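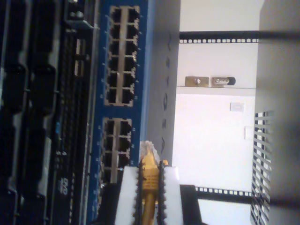
patchbay_neil replied: I'd hold the order until you've got a written figure for failed insertions. Jultent quote a cycle time and a payload, and neither tells you how often a plug goes in skewed and bends a contact. You pay for that port, they don't.

----

rackandruin wrote:
Fair point, and I have asked. For anyone joining at this page, the job is automated patching at our Curinham site. Yellow Cat6 patch leads into blue-faced switches, ports in two columns, 828 ports in the first phase. Budget has to be in by June. The line items so far are the arm, the fingers, the wrist camera, the rail and the integration days. Integration is the largest and the one I trust least.

----

Port_Authority wrote:
Budget for fingers as a consumable. We have two flat-padded sets with serrated inner edges and the serrations wear before anything else does. They also mark the cable jacket if the grip force is left at default. Ask for the spare price now, before the PO, and get it fixed for the term.

----

dunwich_cabling wrote:
Which plug and boot are you using? Clear plug with a clear boot is cheap but it's a nuisance for vision. Ours lost the latch orientation under bright lighting until we changed the exposure. Opaque boots cost a bit more per lead and saved us several days of tuning.

----

rackandruin wrote:
Clear ones, and we hold more than 200 leads in stock already, so swapping means writing those off. I'll add it as an option line.

----

sub_floor wrote:
I'll be the miserable one. Patching is a one-off task with occasional changes. A competent tech does a full switch before your arm has finished calibrating to the rack. Put the money into labelling and a decent records system.

----

Port_Authority wrote:
Depends on the churn. A static comms room, I agree with you. A test lab that repatches every night is a different sum. The human cost there is the out-of-hours rate.

----

rackandruin wrote:
It's the second case. Drundmont (our parent) want overnight reconfiguration with no staff on site.

----

patchbay_neil wrote:
Then cost the removals as well. Insertion is half the work. The latch has to be pressed with neighbours plugged in on both sides, and clearance next to rack gear is poor. Make the acceptance test a fully populated block - an empty one proves very little.

----

sub_floor wrote:
Or buy a matrix switch and have no moving parts. Unnithan do one. Still say it's cheaper over the term.

----

rackandruin wrote:
Priced it. It adds a hop the lab won't accept for timing tests. I'll post the revised sheet once Jultent come back on removals and finger spares.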